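Ticket 436 — Menine wrist view, success rate lower than in the write-up
Opened by: Davina Crichton
Status: open, waiting on Brekness
Date: 3 November 2018

Trying to repeat the Lumbantobing result on our arm. The method trains the grasp policy on wrist frames only, and drops any frame whose blur score is over the cut-off. The write-up gives up to 19 good grasps per set. Our best set gave 11.

Checked so far: calibration file reloaded, no change. Exposure fixed by hand, no change. Swapped the Tellari build for the older one, slightly worse.

Next I went through the frames the filter had kept. Many are like the one below. The row of pegs and the black finger hold their shape, but the grey part at lower left is badly smeared and so is the wood grain behind it. 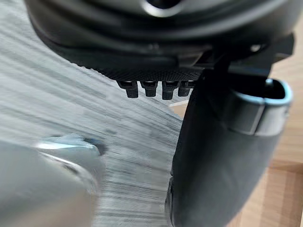

Test log, vol. 7, p. 11

My guess is that the blur score is taken over the whole frame. The housing and the finger fill a lot of it and have hard edges, so the score comes out fine even when the background is useless. The write-up doesn't say whether the gripper was masked first.

Reran the filter with the housing and finger masked out. It now rejects far more frames. Retraining has started on what is left, seven sets to go through.

Asked Brekness for their mask file. They expect to send it in December — leave this open until then.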